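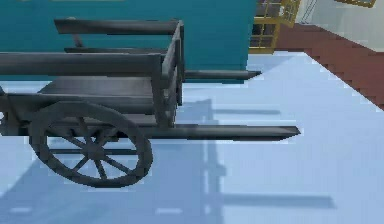 Ticket 3483 covers the couple pages on our celebrity news site, which went wrong on the morning the Brunello Cocco and Roswitha Mösli engagement story was published. Readers who followed the link from the engagement story were sent to Brunello's old couple page, the one with his former co-star, and the new article was listed there under the heading "Latest on this romance". For anyone new to the desk: a couple page has no text of its own. It works like the big wheel on that dark grey cart, with a hub in the centre and the spokes running out to the rim. The hub is the couple record and each article, gallery and timeline entry is a spoke. If the hub is wrong, everything attached to it goes wrong at once.

Filed under: Support log > Couples & Timelines > Resolved

Opened: February 20, 2023
Reported by: Guido Serra, news desk
Assigned to: Jianhua Han
Priority: high
Affects: website and app

08:52, Guido Serra
The engagement story went up at 08:30. The headline and the main text are fine. The box at the bottom that says "Their story so far" shows the wrong woman, with a timeline ending in a break-up. We have had 48 comments, most of them pointing this out, and a message from Roswitha's publicist asking for it to come down. I don't want to take the article down as it is our lead. Can the box be hidden?

09:04, Jianhua Han
Looking now. Please don't edit the article while I do this, as each save rebuilds the box and I need to see the current state.

09:11, Jianhua Han
Box hidden on the article for web. The app keeps its own copy for 20 minutes, so some readers will go on seeing it until then. The article itself is correct. It carries tags for both people and for "engagements". It has no couple tag, and in that case the system picks a couple page by itself.

09:15, Guido Serra
Publicist has been told. She also says the ring is described wrongly in our picture caption (we have it as an emerald and it is a green sapphire). I know that is not for you. I will change it when you say I can save.

09:38, Jianhua Han
Found why it picked the old one. With no couple tag, the system takes the first person tag and looks for the couple page with the most articles. Brunello's old page has far more than the new one, so it wins every time. The page for Brunello and Roswitha does exist. It was made in November after the film festival pictures and has 8 articles on it.

What I tried:

1. Swapped the order of the two person tags on a test copy. The box then showed nothing, as Roswitha's name is stored in two ways.
2. Added the couple tag by hand. The box was correct on the test copy for web. In the app it was still wrong.
3. Cleared the app copy and loaded again. Still wrong.

09:50, Jarosław Kubiak
Joining from the app side. Step 3 won't do anything because the app reads people's names from Cusent and does not use our tags at all. Cusent has her as "Mosli" with a plain o. Our record has "Mösli". The two don't match, so the app drops her and is left with Brunello only, and we are back to the old page.

09:58, Jianhua Han
Agreed. Our side also has a second record for her without the dots, made by hand for a red carpet gallery. That explains step 1.

10:20, Jarosław Kubiak
I have put an alternative spelling on her Cusent record. It goes through at the next update, 10:45. No app release needed.

10:31, Jianhua Han
Merged the two Roswitha records on our side and kept the one with the correct spelling. The gallery has moved over with its pictures in the same order. Couple tag added to the live article. Guido, you can save now.

10:36, Guido Serra
Saved with the sapphire caption. The box is still hidden for me.

10:37, Jianhua Han
Yes, I am leaving it hidden until the app update is through.

10:52, Jarosław Kubiak
Update is through. On my phone the box shows the right couple, with the festival pictures first and the engagement last. Checked on an old tablet as well, same result.

10:55, Jianhua Han
Box turned back on. The old couple page no longer lists the engagement story. I have asked for it to be removed from search results too, which may take a day or so.

11:40, Guido Serra
Looks right here. I have replied to the publicist and put a correction line under the article. One more thing: the newsletter went out at 09:00 with a link to the old page. Can that link be pointed somewhere else?

11:49, Jianhua Han
Done. Only the link in this morning's newsletter goes to the new page, and the old page can still be reached in the normal way.

Cause: no couple tag on the article, two records for one person, and a different spelling in Cusent.

Still to do:
- Jianhua to change the automatic choice so that the box stays empty if there is no couple tag.
- Jarosław to look for other names with accents or dots that don't match between the two systems.
- News desk to add the couple tag before publishing any engagement, wedding or split story.

Status: resolved. The first item has its own ticket.

We use cookies to remember your settings and to count visits. Accept all | Manage choices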